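3. Materials

3.1. Blocks and bin

Figure 1. The bin with six blocks on its floor, three brick red and three dark green.

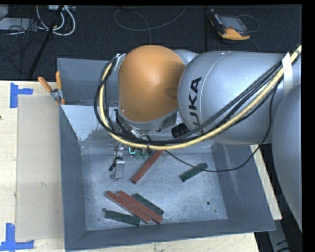

3.2. Arrangement of the blocks

The study concerns how long rectangular blocks come to lie when they share one bin, and how much of the floor stays free between them. We used two colors, red and green, so that a reader of the records can follow each group without labels. The color has no other meaning in this work.

The bin is a deep gray metal one with four sloping walls (Figure 1). The slope is important for our question. A block which touches a wall does not always stay flat; it may rest with one end higher than the other, and then it takes less of the floor than its length suggests. We call this a "leaning" block, following the terms of the Narnside report, and we record it separately from a flat one. The floor of the bin is scuffed from earlier use. We did not polish it, as bins in daily work are seldom smooth.

In total we recorded 581 arrangements, divided over 4 series. Before each series the bin was emptied and wiped, and its place on the wooden tabletop was checked against a pencil line. An arrangement was accepted only when all blocks had stopped moving – a block still rocking on an edge was given more time.

3.3. Coding

Each arrangement was coded by two readers, who worked apart. They noted for every block its color, its direction and whether it touched a neighbor or a wall. When the two readings differed, the arrangement was read again by both. This was necessary in 40 cases, mostly where two blocks of the same color lay side by side and their common edge was hard to see.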